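Nanano Grid Table - Pick and Place Training Station
Supplied by Plasteo. On show at the Radside open day, February 9, 2018.

The Grid Table is a work surface for teaching, testing and showing off arm handling with small, light parts. Two arms share one paper-covered table, and blue tape divides the top into squares so that everyone in the room can talk about the same spot. "Second line, left of center" is plenty to get a cube where you want it!

We took the station to Radside for their open day and had a wonderful time with it. Visitors crowded in with good questions (how hard does it squeeze? can it go back for one it missed?), and several came around a second time with coworkers. Foam cubes are a great choice for a day like this. They are soft, they are bright, and a person standing well back can still tell the orange ones from the pink ones.

Qistina Lumbantobing ran the demonstrations and set out the starting layouts. She likes a mirrored pattern, the same to the left and right of a center line, with the tray kept close by. It makes a small error in placement easy to spot from across the room - your eye goes right to the cube that spoils the symmetry.

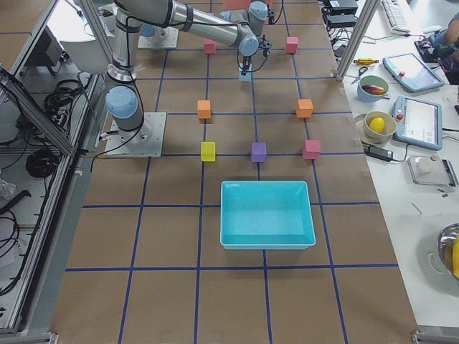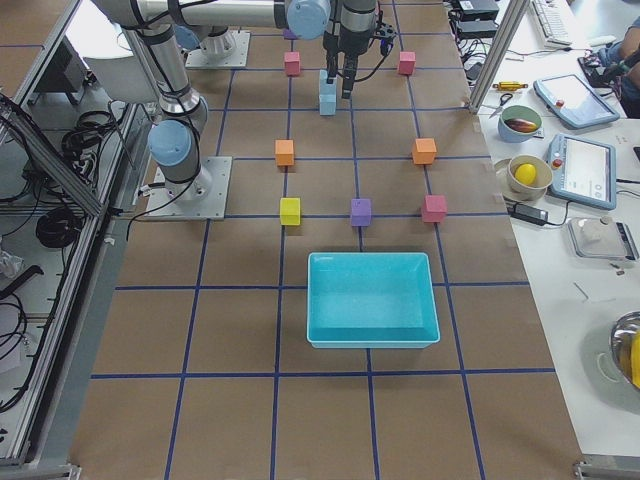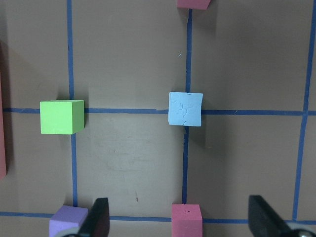

Foam cubes on the taped grid at Radside. The first two views take in the table and the tray; the third is from the gripper, with a light blue cube on a crossing of the tape.

What we enjoy most about this station is how quickly a layout can be changed. Move a few cubes, pick a new target square, and you have a different exercise. The paper top is just as easygoing. When it gets scuffed, pull it off, roll out a fresh length and tape the lines again. A full re-cover takes 40 minutes if two people share the job, and it's oddly satisfying work.

The gripper view was a hit too. Seen from close in, the tape lines and the tops of the cubes make an excellent guide for lining up an approach, and it gives new operators a feel for what the arm has to work with - quite different from standing at the side of the table.

Ordering notes
Item number: 204
Foam cubes: mixed colors, sold in bags of 200
Brown paper: sold by the roll
Blue tape: sold separately
Tray: one included, spares on request
Arms, grippers and pendants: quoted separately to suit your site

Lumbantobing layout sheets, with the starting patterns from the open day, are packed with every table. The next open day is planned for May, and there will be table time for anyone who wants to try a layout of their own. Bring a tricky one!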